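The pitch at Handus is simple. Show a pair of robot arms enough examples of a chore and they will pick up the knack, the way a new hire might. The company's Cullisberg workshop runs 18 stations on that promise, and each fills a hard drive with people steering arms through the sort of work most of us do while thinking about lunch.

I spent two days there in November and came away less sure than my hosts. On the first morning the chore was bags. An operator lifted, pinched, let go and started over, and every attempt was saved, good or bad. 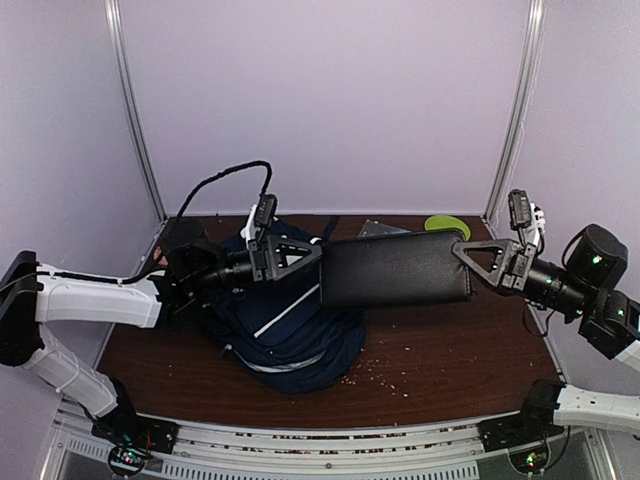
Two arms hold a black case over a navy backpack at the Cullisberg workshop.

Ngan-ling Lai runs the collection floor and is more careful than the sales deck. "A hundred good tries will get you something that looks great in a video," she told me. "Then you change the bag."

How many tries does it take to survive a changed bag? She wouldn't guess. The project, called Cladano, has a target of 100 hours per chore, and when I asked where the number came from, she laughed and said it was there when she was hired.

There is also the matter of who decides what a good try looks like. At Handus it's the operator, tapping a pedal at the end of an eight-hour shift. I watched one mark a fumble as a success and move on. Somewhere in the pile, that fumble is now a lesson.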